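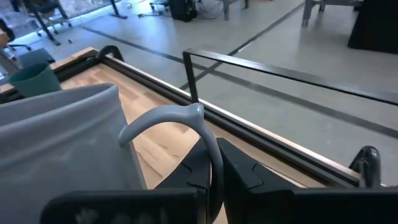 Handout 10, page 1

**Work and Automation – Evening Section**
Leanne Fothergill
06/01/2022

Welcome back, everyone, and thank you for the thoughtful reading responses. I read every one of them with a pot of tea beside me and enjoyed myself very much. Several of you asked if we could spend more time on small handling jobs, the picking up and setting down that fills so many people's working day, so I've moved that forward and pushed the unit on scheduling software back to July.

## 1. Start with the grip

When people talk about a robot coming into a workplace, they usually talk about the arm. I'd like you to begin at the fingers. A curved plastic handle between two black fingers is a very ordinary thing to look at, and yet a good deal of someone's job is sitting right there. Where do you take hold of it? How hard? What do you do about the soft thing next to it, which may sag or shift if you brush against it?

A person who has handled goods for years answers all of this without a word. Ask her how she does it and she'll probably say "you just pick it up" – and she'll be telling you the truth as she knows it. Much of the work of automation is getting that knowledge out of her hands and into some form a machine can use, and I want us to keep asking whether she is paid and thanked for it.

## 2. The Brerlow case

You'll remember Brerlow from our second meeting. They run a returns room in Ikville where household goods come back from customers, get checked over, and are put on a shelf or sent for scrap. There were 73 people on the floor when the first handling station went in, and the staff survey that followed gathered 513 written comments. I've read them all (some of them twice, because the handwriting was a trial), and here is what I'd like you to take away.

- **The pace changed before the jobs did.** Sorters found themselves waiting on the station in the morning and hurrying to keep up with it after lunch.
- **New tasks turned up with no name.** Somebody had to free stuck items, straighten what had slumped over, and decide what the machine shouldn't be given in the first place. It took a long while for that work to appear in anyone's job description.
- **People missed the talk.** Two sorters at one table will chat all day. One sorter beside a station mostly doesn't, and this came up in the comments far more often than I expected.

Mr. Fuchs, who was shift lead then, kept a notebook of every item the station was stopped for. By the end of the trial it ran to 1,048 entries. Management had thought of those stops as faults. He thought of them as a list of what his crew knew how to do, and he took it along to the pay talks.

## 3. Words to know

**Handling station:** one work spot where a robot does the lifting and placing, with a person nearby.

**Exception:** any item the machine hands back to a person.

**Tacit skill:** know-how that a worker uses well but would have a hard time writing down.

## 4. For next time

Please read the Fovitier agreement, sections two through four. It's dry in places, I'll admit, but the part on retraining hours is worth your patience. Then watch somebody do a handling job for ten minutes – a grocery bagger, a cook, your own mother folding towels, anyone who doesn't mind – and write one page on the choices their hands make. Do ask first, and offer to show them what you wrote.

Bring two copies, one for me and one for your partner. If you missed the last session, the sign-up sheet for partners is still on my office door.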